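The Drawer, and What I Know About It

06/06/2026

I have been putting off the bottom drawer since January. Every household has one, I gather, although ours is the sort that has to be opened with a knee. It is supposed to hold things for the kitchen. Over the years it has also held a bicycle bell, the instructions for a fan we gave away, and most of the batteries in the county.

My aunt, Ifigeneia Balaskas, was over for lunch and needed a corkscrew. I told her where it was. She pulled, the drawer came out two inches and stopped, and she looked at me the way she used to look at my report cards. So that was the afternoon gone.

Her system for sorting anything is to get it out of the furniture and into something ugly. She doesn't believe in laying things out on a nice clean bedspread, the way they do in the magazines, because then you start arranging them and admiring them, and before long they're all back in the drawer in a slightly prettier order. You want a container with no charm at all. Metal is best. Things look their true age in metal. A potato peeler you've been loyal to for years goes into a scratched steel tub and you see at once that it's a bent strip of tin with opinions.

We used the old washtub from the garage. Everything went in, and the noise brought the dog out from under the porch.

Then you take things out, and each one has to be identified before it can go anywhere. I did badly at this. I own 11 plastic cups, it seems, and no two of them have ever met. They're the see-through colored kind that you get at a county fair or a dentist's picnic, and they won't stack because each one tapers in its own private way. My aunt lined them up on the step and asked which ones I drank from. I said the blue one. She asked what the others were for. I said guests. She asked, very gently, when I'd last had ten guests.

The blue one stayed. I'd like that noted. It has ridges down the sides so you can hold it with wet hands, and it bounces, and it has outlived two sets of glasses including the Kanow tumblers we got as a wedding present, which I was afraid of the whole time we had them.

After the cups came what I've started calling the black plastic problem. If you have a drawer like mine you have these too. Long black pieces of something, molded with great care, with a slot or a hollow in them where some other piece plainly used to go. Somebody designed that hollow. There were probably meetings. And I stood in my own driveway holding one up to the light, trying to remember whether it came off the vacuum or the Eltov blender or a car seat, and I couldn't have told you for money.

The rule for these, according to my aunt, is that you get to keep one. Just the one, as a sort of ambassador. If in a year you haven't found what it belongs to, you throw it away, and the next morning you find what it belongs to. I kept the one that looked most expensive.

Tools with green handles were a surprise. I had thought I owned a screwdriver. I own a good many, and the reason I keep buying them is that they all go down to the bottom of the drawer and lie there flat under the pancake turner. I've moved them to a coffee can by the back door, where I expect to stop seeing them in a week or so.

What else. A garlic press from Ní Chonaill, the hardware store on Mill Street that closed, with the price sticker still on the handle and no garlic ever near it. A roll of twine. Three corn holders, which is one and a half ears of corn. The lid to the Erkura casserole, which I had replaced, so now the casserole has two lids and I have to pretend I don't prefer the old one. There was a key. I don't want to talk about the key, but we tried it in everything, including the dog's crate.

The corkscrew wasn't in there. It was in the door of the refrigerator, behind the mustard, where I must have put it down sometime around Easter. We drank the wine out of the blue cup and a coffee mug and it was fine.

It took almost two hours and the trash can was full at the end of it. The drawer now slides open with one finger, and it makes a hollow sort of whoosh that I find a little accusing. I've already caught myself standing over it with a takeout menu in my hand. My aunt says to leave it mostly empty for a month and see what I go looking for. So far I've gone looking for the bicycle bell twice, and I don't have a bicycle – I just liked knowing it was there.

She's coming back for the linen closet. I've asked her to call first. In the meantime the washtub is still out by the garage with the things we couldn't agree on, and if anybody reading this recognizes a flat white clip with a spring in it and the number 73 stamped on the back, please write to me. I've been carrying it around in my coat.

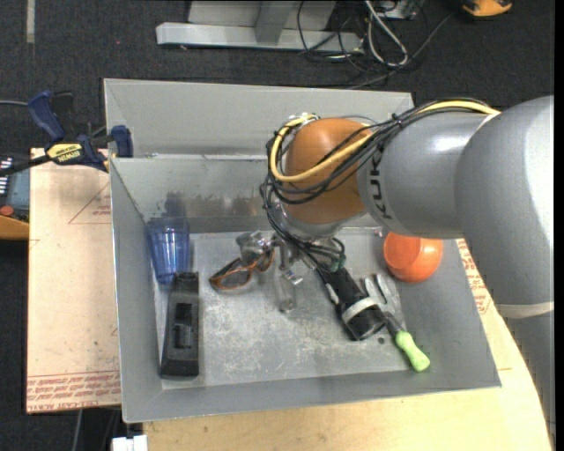 Blue cup and one long black plastic piece, metal bin, use unknown.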